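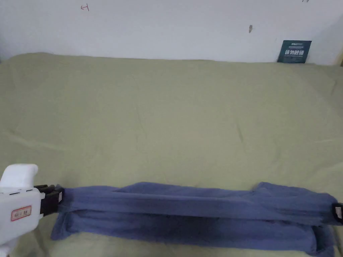 Light green fabric spread out against a plain wall.

Astville Laundry Pickup: Frequently Asked Questions
Last updated Wednesday, December 19, 2018

How do I schedule a pickup?
Call the front desk or fill in the pickup form by 8 p.m. the night before. Leave your bag outside your door or with your building's front office. You don't have to be home. If you live on Kelon Street or Ogura Avenue, the van comes in the morning. All other streets are afternoon stops.

Is there a minimum order?
Yes. The minimum is 16 pounds per pickup. You can send less, but you will be charged for 16 pounds. Walk-in orders at the Galamov Road shop have no minimum.

How is my laundry weighed?
We weigh it when it reaches the shop, before washing, and write the weight on your ticket. If you think it is wrong, call us the same day and ask for Manaia Prendergast, the shop manager.

Do you wash my things with other people's?
No. Each order gets its own machine. Large orders may be split between two machines.

What is priced by the piece?
Comforters, mattress pads, pillows and sleeping bags. Sheets, pillowcases and blankets go by weight with everything else. The piece price list is posted at the counter and printed on the back of your ticket.

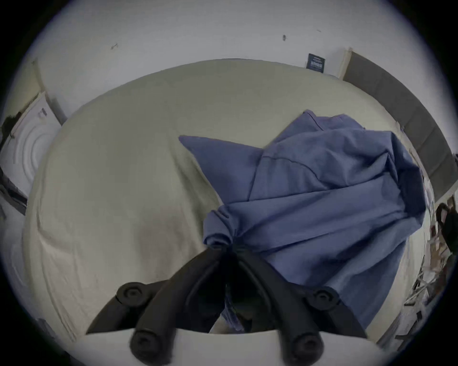
Will you separate colors?
Only if you ask. The standard service is one cold wash with everything together, then a medium dry. Check "sort" on the form and we will wash lights and darks apart. Sorting adds a second load charge. New jeans and anything that has bled before should go in a separate bag with a note.

Can you use my own detergent?
Yes. Put it in a sealed bottle inside the laundry bag. We also stock an unscented one at no extra cost. We don't use bleach or fabric softener unless the form says to.

Do you remove stains?
We treat stains you tell us about. Pin a note to the item or mark it on the form. Some stains won't come out, and we don't rewash for free in that case.

How are fitted sheets returned?
Folded flat in a rectangle, with the matching pillowcases on top. We don't iron bedding.

Something is missing from my order. What now?
Call within 20 days and have your ticket number ready. Unclaimed items are kept in numbered bins behind the counter. We will also check the machines used for your order.

What if I'm late picking up a walk-in order?
We hold finished orders for 8 weeks. After that they are donated.

Where are you?
191 Galamov Road, Astville. Parking is in the back, and the side door stays unlocked during shop hours.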